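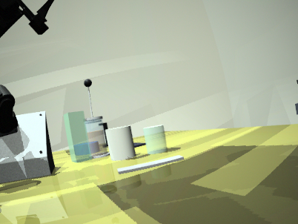

Small screens, long queues: Oi-ling Lau on running the Cenusach shorts festival

When I arrive at the office of the Cenusach festival, Oi-ling Lau is on the telephone with a cinema. She makes a sign to me to sit down and continues to talk for ten minutes about a broken door. "Sorry," she says when she has finished. "In April it is always doors. In the other months it is money."

Lau is the director of Cenusach, a festival for short films and animation that will have its sixth edition this year. It began in the back room of a music shop, with one borrowed projector. This year the programmers received 776 films and they have chosen 308 from the longer list to watch a second time. From those comes the final programme, which was not yet closed when we spoke.

I asked her first how a person can watch so many films and still like them.

"You can't watch them at home in the evening, with dinner on your knees," she says. "I tried this in the second year and I began to hate everybody. Now we watch in the morning, from eight until noon, and then we stop. If a film is four minutes long I give it four minutes, also when I know after one minute that I will say no. Somebody worked a year on it."

She came to the festival from a different side of the business. For nine years she worked at Flalus, a company that makes subtitles, and she still corrects the subtitles of the festival films when the makers allow it. She told me that a bad line of subtitle can kill a joke, and a killed joke in a three-minute film is a big part of the film.

The festival gives seven awards. One is new, for the best sound in a student film, and it was the idea of Po-yen Chang, who joined the jury last year and now leads it. Chang makes animated films himself, and his short Yau won the audience award here before he was on the jury. He came into the office halfway through our conversation, still wearing his bicycle helmet, and stayed.

"In the student programmes the picture is often very good now," Chang says. "The software is cheap and they learn quickly. But then you hear the sound, and it is from a free library, and I know this library. I know that door. I have heard that door in 20 films."

"Again doors," says Lau.

The prize for the sound award is three days in a recording studio with an engineer. Chang insisted on this instead of money. When he was a student he won a small sum himself and spent it on rent, and he says he does not regret it, but he remembers nothing from it.

We talked for some time about the places. Until now Cenusach used only one cinema, with 300 seats, and for the opening night there were people standing in the street who did not get in. This year there is a second hall, in the former tram depot, which can take another 400. Lau is happy with it, but she is also a little afraid. The depot has a high roof and the voices go up and do not come back. They have rented heavy curtains, and a friend of Chang spent a weekend there clapping his hands in every corner.

"I don't need that it sounds like an opera house," Lau says. "I need that the people in the last row understand the words."

The tickets stay at the same price as last year. There will be a pass for all the evenings, and the morning programme for schools is free. For the first time the morning programme has an animation workshop. The children will make a few seconds of film each, with paper and light, and at the end the pieces will be joined together and shown in the big hall before the main feature of the evening.

I asked if the festival should have a theme. Many others have one, and it helps the newspapers.

Lau shakes her head. "We had a theme once, it was Water. We received so many films with a person looking at the sea. Good people, good sea. But after this I said never again."

Chang liked the water year more than she did. It was the year when he saw Clomia, a stop-motion film about a flooded laundry, and he wrote to the maker the same night. The two now share a studio. "So for me the theme worked," he says.

There is also the question of films that are completely made in the computer, which some visitors find cold. In the first edition there were only three of them. Now they are a large part of the programme, and last year there were complaints in the guest book. Lau reads the guest book every year from the beginning to the end. She shows me a page where a visitor has written that he wants to see more hands and fewer machines.

"I understand him," she says. "But somebody's hands moved all those lights and all those colours. It takes months. I would like that he comes to the talk after the programme and meets the makers. I wrote this to him on a card, but he left no address."

Chang is working on a new film himself, his first in colour. He will not show it at Cenusach while he is on the jury, and he does not want to say much about it, only that it has no dialogue and that the music is being recorded by his sister's brass band. He hopes to finish before the winter.

The telephone rings again and Lau looks at the number. It is the cinema. The door, she tells us after a moment with her hand over the receiver, is now open but it does not close.

The full programme of Cenusach will be on the festival's website at the end of the month, and the passes go on sale the same morning at nine o'clock.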